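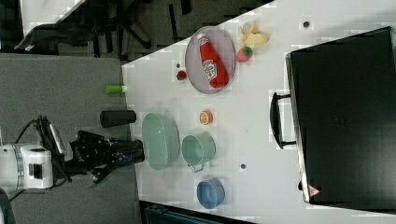
How to read a fund fact sheet before you put money in
3 min read

I used to skip straight to the big return number. Don't do that! Grab a coffee and go in this order instead.

Step 1. Find the fees
Look for the yearly charge first, then hunt for a performance fee -- it's often in a footnote. On the Lakatos small companies fund I own, it took me two passes to spot it.

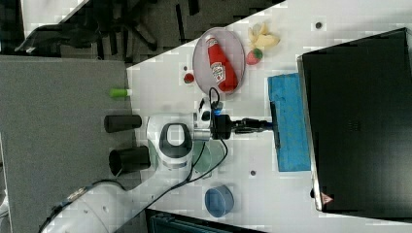
Ketchup bottle on the pink plate, toy strawberry beside it.

Step 2. Check the start date
A fund that's only 17 months old hasn't been through much. I like to see at least one ugly year in there, so I know how far it fell and how long it took to climb back.

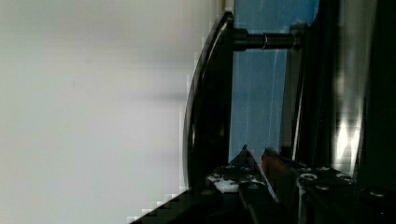
And compare it with the index named on the sheet, over the same dates and after fees (some sheets quote before fees, grrr).

Step 3. Count the holdings
My Lakatos fund holds 24 stocks and my Jarnemmont one holds 122. The first one jumps around a lot more, and I keep less money in it.
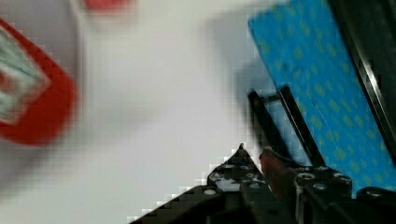
Step 4. See who runs it
Write down the manager's name and when they took over. If the great years came before that, they belong to somebody else.

Comments

Ningsih Chong: Found a performance fee on mine in the footnotes, thank you!!

Tibor Illés: Would add turnover to step 3. Mine was 71 percent last year.

Corrado Lombardi: Do you do this for bond funds too?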